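Residents > Newsletter > Around the Buildings

Small Items Left in Shared Areas: New Arrangements at Millet and Binstead

May 3, 2023

The Residents' Services Office has revised the way it handles small personal belongings left behind in the washrooms, study rooms and lounges of Millet House and Binstead House. The new arrangements apply to all residents and to guests staying in either building. They replace the notice issued in November, copies of which may still be posted on some landings and should be disregarded.

Under the earlier arrangements, each floor kept its own box. Items were placed in it by whoever found them and were cleared at the end of term. The boxes filled quickly and were not labeled by room. Residents who had lost something on one floor were often directed to another, and toiletries were stored together with stationery, chargers and keys. The office received 53 written inquiries about missing items over the winter, and a good number of them concerned things that had been in one of the boxes the whole time.

Irena Sikora, Residents' Services Manager, reviewed the boxes with the front desk staff at both buildings. Their recommendations were accepted in full and are set out below.

Where items are now kept

All floor boxes have been withdrawn. Items found in shared areas are brought to the front desk of the building in which they were found. Valuables, including phones, wallets, keys and identity documents, are locked in the desk safe and entered in the register on the same day. Everything else goes into open metal bins in the sorting room behind the Binstead desk, where it is checked before being shelved. Items from Millet House are carried across each afternoon.

Residents should not leave found items on windowsills, on top of the mailboxes or outside bedroom doors, even when the owner is believed to be known. Please hand them in at the desk and give the room and the approximate time. The desk assistant will write a slip, and no further action is needed from the finder.

How long items are kept

Ordinary items are held for 36 days. Valuables are held until the end of the academic year and are then passed to the main administration building. Food and drink are discarded on the day they are found. Opened toiletries are held for 5 days only, as the sorting room is not suited to storing them for longer. Unopened toiletries are treated as ordinary items.

The office is aware that some residents would prefer a longer period, particularly those who travel between terms. Kathleen Ó Flaithearta, who represents the Binstead residents, raised this point at the spring meeting. Any resident who expects to be away may write to the office before departure with a description of the missing item, and a note will be attached to the register so that the item is kept if it is found.

What is typically handed in

Most of what reaches the sorting room is small and of little monetary value, though it may be a nuisance to replace. Bottles and small containers make up a large share, together with brushes and other washroom articles carried to the sinks and left there. Residents are encouraged to mark such things with a room number in waterproof ink. A bottle or a brush without a mark is very difficult to match to its owner, and the desk cannot release one of several similar articles on the basis of color alone.

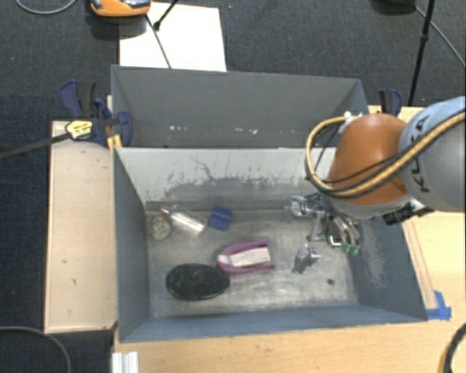

How to claim an item

Claims may be made in person at the Binstead desk during staffed hours, or by calling extension 3719. Please be ready to describe the item and to say where it was last used. A resident card is required for collection. A friend may collect on a resident's behalf with a signed note, except in the case of valuables, which are released only to the owner.

Kirsty McAlister is responsible for the register and will answer questions about particular items. Comments on the arrangements in general should be addressed to Irena Sikora in writing. The office will consider them at the next residents' meeting, and any change to the holding periods will be printed in this newsletter before it takes effect.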